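Skoston, books one and two: notes on a reread

I finished the second Skoston novel in September and went straight back to the start of the first, which I don't normally do. These are my notes on how the two fit together. There are spoilers for both, including the ending of the second, so stop if that matters to you.

For those who haven't kept up: Skoston is a fantasy series by Mirjam Verschueren, set in a salt-trading port of the same name. The first book follows Varma, a clerk in the weighing house, who finds that the standard weights have been shaved down a little every year. The second moves inland to Drikska, the mining town that supplies the salt, and is told mostly by Tetard, who was a minor villain in book one. A third is planned. I have no inside knowledge of it.

The first thing I wanted to check was the chronology. Book one dates everything by the port calendar, which counts from the founding of the harbour. Book two uses the Drikska calendar, which counts from the opening of the first shaft. No conversion is given in either book, and there is no appendix. It can be worked out, though. The flood is dated 1185 in the port calendar (chapter 4 of book one, when Varma copies out the old ledger). In book two Tetard's grandmother remembers the same flood from her childhood, and the stone in the chapel gives the Drikska year. After that it is subtraction, and nearly all the dates agree.

The exception is the trial. By my working, Tetard can't have been in Skoston for it, because in the same month he is underground at Drikska signing the shift book. I took this for a slip the first time round. On the reread I think it is deliberate. The Tetard at the trial never speaks, and Varma, who has met him only once and by lamplight, recognises him by his coat. Book two mentions the sale of a coat in a single line, well before the reader has a reason to care. If I'm right, the man convicted in book one was somebody else, and Varma's evidence put him there. I expect the third book to deal with this. If it doesn't, I'll have to go back to calling it a slip.

The second thing was the magic, such as it is. Verschueren keeps it to a narrow set of rules. Salt holds a promise for as long as it stays dry. The larger the quantity, the heavier the promise, and a promise made over salt that later gets wet is void, with consequences for whoever let it happen. Book one states this as superstition and leaves it open. Book two treats it as fact from the second page, and I found the change abrupt. A reader coming straight from one to the other gets no bridge.
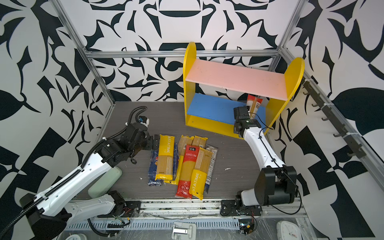 What does work is the arithmetic. The treaty between the port and the mine is sworn over 3000 sacks, stored in the vault under the weighing house. If the weights have been shaved, the sacks are short, and the treaty is lighter than both sides believe. Varma sees the fraud as theft right through book one. Tetard sees at once that it is a legal problem, and the middle section of book two consists largely of him trying to explain this to people who only want to know who took the money. I liked these chapters more than most readers seem to have done. They are slow, and there is a lot of sitting in offices, but each conversation changes what one of the parties knows.

The prose is plainer in the second book. Book one has a habit of ending chapters on a single short sentence, and by the halfway mark I could see each one coming. That has mostly gone. The chapters are also longer: 15 in book two, covering a similar number of pages to the 31 in book one. Tetard's narration suits this. He is a man who finishes his accounts before he gets up from the table.

I have two complaints. The sister is underused. She has the best scene in the book, the argument at the pithead, and then goes off to the coast and is reported on by letter. The letters are dull, and I don't think they are meant to be. The other is the map, which has been redrawn for book two and now puts the river on the wrong side of the chapel. The text is clear that the flood came from the east.

On the ending: Varma arrives at Drikska in the last chapter with the true weights in a box, and Tetard refuses to open it. I have seen this called a cliffhanger. I read it as a decision. Once the box is opened the treaty is known to be short, and he would be bound to say so. The final page has it on the shelf above the stove, still tied, with rain starting. Given the rule about dry salt, I would be looking at the roof.

I'm rereading the trial chapters again with the shift book dates beside me, and will post the full conversion table when I've checked the early years.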